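The box is part of the price

4 min read

I bought a phone in March and it came in a box that took me longer to open than the phone took to set up. There was a sleeve, then a lid, then a tray, then a second tray under the first. The charger was not included. I still have all of it in the hall closet, and I think most people reading this have a closet like mine.

My view is simple. A company that sells you something should have to take the packaging back, at its own cost, through the same door the product came out of. We already accept this for bottles in some states. I don't see why a bottle is special.

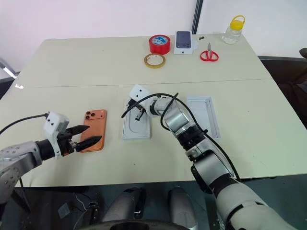 Vangelis Zervas wrote to me after my last column to say this would only push prices up, and that he would sooner pay with a trip to the recycling center than with cash. He has a point about prices. But he is already paying. The town of Masby raised the trash fee twice while I lived there, and both letters gave the same reason, which was the cost of sorting plastics that no buyer wanted. That money came out of every household, including the ones that bought nothing new all year.

Under a take-back rule the cost would land on the person who buys the thing and the firm that makes it. If Raptis wants to ship a pair of earbuds in a box fit for a pair of boots, fine, but Raptis should be the one stuck with the box.

The usual answer is that packaging protects the goods. Some of it does. I worked three years in a warehouse in Poltov and I saw what happens to a lamp shipped in a thin carton. I also saw trays inside trays for things you could drop down a flight of stairs. We had nine sizes of carton on the shelf and used the biggest one whenever the right one ran out. 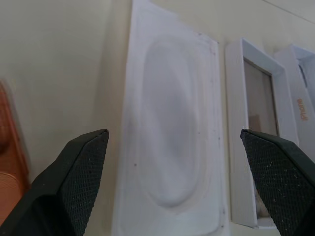

What stores could do now

None of this has to wait for a law. Korkasetti, where I buy most of my kitchen things, keeps a bench by the exit with a knife on a chain and four bins under it. You open your purchase there and leave whatever you don't want. Evangelia Stergiou runs the floor and told me the bins changed what the store orders - once staff had to empty them every night, they started asking suppliers for less.

A store that never sees the waste has no reason to care about it. Put the bins in its own back room and somebody will make a phone call.

I would like to see repair shops included too. They get parts in packaging as heavy as any new product's, and the customer rarely sees it.
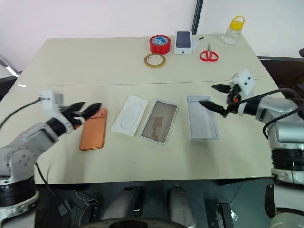 Where I might be wrong

Small sellers are the weak spot. A person mailing candles from a spare bedroom can't run a return bench, and I would leave anyone that size out of it. Rural buyers are another problem. When the nearest store is an hour off, "bring it back" means "drive two hours," and that is no help to anyone. Mail-back labels might work for flat cardboard. I doubt they work for molded plastic, which takes up a lot of room for very little weight.

I also don't know where the line should be drawn on food. I would leave it alone for now and start with electronics, toys and small appliances.

I would rather have a narrow rule that starts next year than a wide one that gets argued over for seven. My closet is full, and the phone works fine.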